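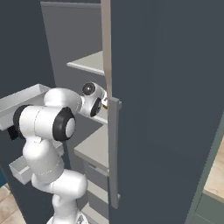 Cabinet scene in the simulator, gripper at the top mount of the door handle

Re: [clalley-build] Door opening, sim before hardware
April 4, 2021

> Before anyone bolts the arm to the bench, can we see it open the
> Vonen cabinet in simulation? Last July we cracked a handle mount
> and I would like to skip that this time. Also, which end of the
> handle are you going for?

I set it up in Wedon last night. The door is standing open in the render I attached, and the gripper is right by the upper end of the handle, between the bar and the door. I picked the top because the elbow stays clear of the shelf in my plan. I have not tried the lower end.

I ran 10 attempts from random start poses. 3 failed. In all of those the fingers caught the standoff on the way in. Moving the approach point 4 mm down the bar is my next change.

Still open:

- The handle in the model is a plain slender bar. I need someone at the shop to measure the real one, including the gap behind it.
- Hinge friction is a guess. A luggage scale hooked on the handle would give us a usable number.
- The sim door swings to 93 degrees. Does the real one have a stop?

The scene file is in the shared folder under Nygård. Please don't overwrite the joint limits, I set those by hand.

Recent on this list
Base plate drilling template
Spare power supply, free to pick up
Wedon crashes on load
Clalley shop hours

This archive uses cookies to keep you signed in. Accept | Settings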